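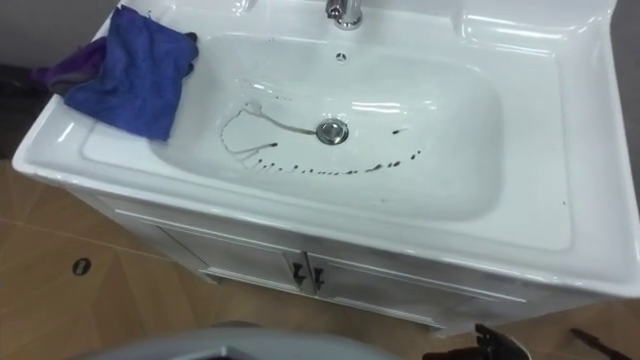

Figure 1. A bathroom sink with its drain stopper and overflow hole.

Unit 8: Water in the Home
Notes for the evening course, Clanwood Adult Learning Center
Prepared by Lemlem Gebremichael

Please read these notes before the class and bring a recent water bill if you have one. If you rent and the water is included in your rent, you can use the sample bill from Unit 7.

1. Where the water comes from

Most houses in Clanwood receive water from the Adugna reservoir. The water goes first to the treatment plant, where it passes through filters of sand and is disinfected. After this it is pumped to a storage tank on high ground. The height of the tank makes the pressure in your pipes. For this reason, a house at the bottom of the hill has usually stronger pressure than a house near the top.

In the Wundberg area many families use a private well. A private well has no company that tests it for you, so the owner must arrange the test. We will speak about well testing in Unit 9.

2. Reading the meter

The meter is normally in a box near the street or in the basement. It works like the distance counter in a car: it only goes up. To know your use for one month, write the number on the first day, write it again on the first day of the next month, and subtract.

Worked problem. The Jemal household reads 3,158 cubic feet at the start of September. At the end of the month the meter shows 500 cubic feet more. The bill has a basic charge of 16 dollars, and the price for each 100 cubic feet is 8 dollars. What is the total?

500 divided by 100 is five units. Five units at 8 dollars is 40 dollars. With the basic charge, the total is 56 dollars.

Many students forget the basic charge. You pay it also in a month when you use no water.

3. Small leaks

A faucet that drips slowly does not look expensive, but it drips all night too. The toilet is often worse, as the leak makes little sound. Put a few drops of food coloring in the toilet tank and wait without flushing. If color comes into the bowl, the rubber flap is not closing well. A new flap is cheap and most people can change it with their hands.

You can also test the whole house with the meter. Turn off everything, read the meter, wait one hour, and read again. If the number has moved, water is going somewhere — find out where before you call a plumber, if you can. 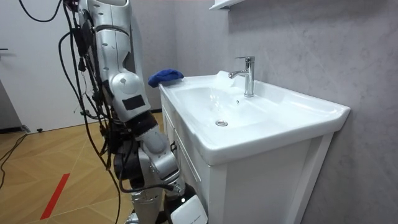 4. The drain side

Under every sink there is a bent pipe called the trap. It holds a little water, and this water stops the gas of the sewer from entering the room. In a guest bathroom that is not used for a long time the trap can become dry and the room begins to smell. Run the faucet for a minute and the trap is full again.

Words to know: meter, pressure, valve, trap, overflow, flap, basic charge.

Homework for November 18, 2025

Find the main shutoff valve in your home and draw a simple map of how to reach it. Hagos Jemal will collect the maps, and he has extra copies of the Zirkport reading for those who were absent.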